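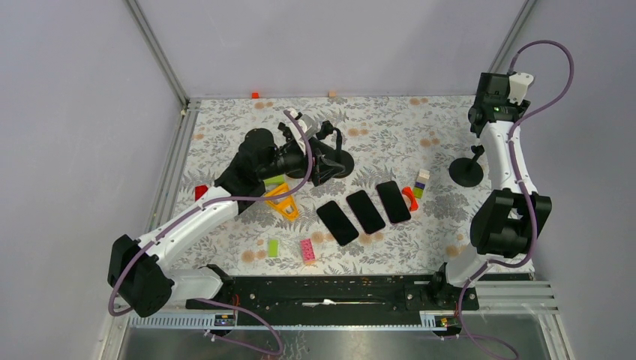
The table with the fern-and-flower cover.

The Kularbridge was supposed to open in October, and it did, at one end.

Ottilie Zwahlen drove out to see it on her lunch hour, since she had spent two years of her life writing its press releases. The east ramp rose beautifully over the river. The west ramp rose beautifully toward it, and a little to the left.

"It's a curve," said Abenezer Berhe, the county engineer. He was eating a sandwich on the hood of his truck.

"The drawings have it straight."

"The drawings from Kohlhase have it straight. The drawings from Fasora have it straight too. They just started from different rocks."

She looked at the gap. It was 178 feet long, and a heron was standing under it as if waiting for a bus.

"I have 200 people coming at two o'clock," she said. "There's a ribbon. There's a high school band."

"How long is the ribbon?"

She went back to her car and opened the file marked Statements. Over the years she had called a sinkhole a temporary elevation change, and a bus route that no longer existed a walking corridor. She typed for a while, deleted it, and typed again. Then she rolled down the window.

"What if we call it Phase One?"

"What's Phase Two?"

"The middle."

Abenezer thought this over. He folded up his sandwich paper and put it in his shirt pocket.

"I'd want a Phase Three," he said. "In case."

At two o'clock the band played on the east ramp, the mayor cut the ribbon, and everyone drove up to the top, admired the river, and backed down again one at a time. It took until dark. The local paper said traffic was already heavier than expected.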